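Buy the Hands Before the Arm

April 16, 2023
Opinion

Every January I receive the same kind of letter. A small company, or a department in a bigger one, has got some money for automation, and the money must be spent before the summer. They ask me which robot arm they should buy. They already have three offers on the table, with nice tables of payload and reach, and they want a second opinion on the numbers.

I have planned equipment for other people for a long time now, and my answer has become a bit boring. I tell them to close the three offers and to open a different page of the budget, the one which is usually empty. On this page should stand the cost of learning what the work is.

Let me explain with a case I know well. Plastier makes household goods and packs them in gift sets: kitchen tools, table things, small organisers. Two years ago the management decided that the packing of sets should be automated. The article list had 482 items at that time. The planning team divided them by weight, because weight is what an arm's data sheet speaks about, and they found that almost everything was light. So they took a light arm from Rorner, one vacuum head and one two-finger head, and a fence. It was a good arm. I have nothing bad to say about it.

The weight of the items was never the difficulty. A chopstick is light and a strainer is light, but one is thin and rolls away, and the other has a long handle which pulls the round part in a direction you did not want. The vacuum head could not hold a mesh, of course. The two-finger head could hold it, but only in some positions, and nobody had written down which positions. After eight months, 117 of the articles were running on the cell. The rest was packed by hand on the next table, by the same people as before, who now had less space.

What would have helped? In my opinion, five weeks with simple tools in the hands of normal people, before any order was signed. There are now hand-held grippers, which a person holds and closes by himself, with fingers of the same type as the robot will have. One takes the real objects, puts them on a normal table, and tries to do the work with these fingers only. It looks a little like a game, and I think this is the reason why serious managers do not like to put it in a budget. A purchase of an arm looks like a decision. A person who tries for a whole morning to stand chopsticks in a box looks like somebody who has no other work.

But this morning is the cheapest part of the project. You learn in a few hours that certain objects should be taken at the end and others in the middle. You learn that the cloth or the mat under the objects changes everything, since a thin thing on a hard surface gives the fingers no place to go under. You learn also that sometimes one hand is not enough, and this is a very expensive thing to learn later. If the task needs two arms, the controller, the floor space, the safety assessment and the training all become different. I have seen a project where the second arm was added after the fence was already built. I will not say where.

There is a second argument, which is about the record of the work. When people do the task with such grippers and it is recorded, the recordings can be used afterwards to teach the machine, or at least to show to the supplier. A supplier who sees the actual hands at the actual table will write a different offer from a supplier who reads "pick and place, mixed items, light". At Rizzi, where I helped with the budget last year, we attached the recordings to the request for offers. Two suppliers withdrew. The management was disappointed, but I was rather glad, because those two would have withdrawn later, and with our money.

Some colleagues tell me that the trials should be made in a clean laboratory, with good light and a grey table. I do not agree. A laboratory table hides the problems for which you will pay. I prefer a home kitchen or a staff room, with a patterned cloth, things lying across each other and a box with narrow compartments. If the fingers can work there, the factory will be kind to them. And if they cannot, you know it before the order is signed.

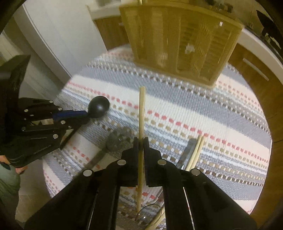 Guido Cirillo wrote to me after reading a first version of this text, and he was not convinced. A trial with human hands, in his view, makes the buyer too optimistic. A person who holds a gripper still has human eyes and a human wrist, and will correct twenty small mistakes without noticing them. The manager then sees that the fingers can do the job and concludes that the machine can do it too. He would spend the same money on renting a real arm for a short time, even a bad one, so that everybody can see it fail.

I have thought about this letter quite a lot. He is right about the wrist. I would now add to the plan a rule that the person should move slowly, and should not look from the side, but only through the camera if there is one. Still, renting an arm means that somebody must programme it, and in a small firm this somebody does not exist yet. The hand-held tool can be used on the first day. With the rented arm, half of the rental period goes away before the first object is touched.

Perhaps the two things should follow one another, if the money allows it. In the plan which I am now preparing for Piklow, I have written a line for the hand trials, then a pause of two weeks for reading the results, and only then a line for the rental. The purchase of the arm has no amount yet. The finance department sent the plan back to me and asked me to fill in the empty field. I sent it again, with the field still empty and the date on which they will get the figure.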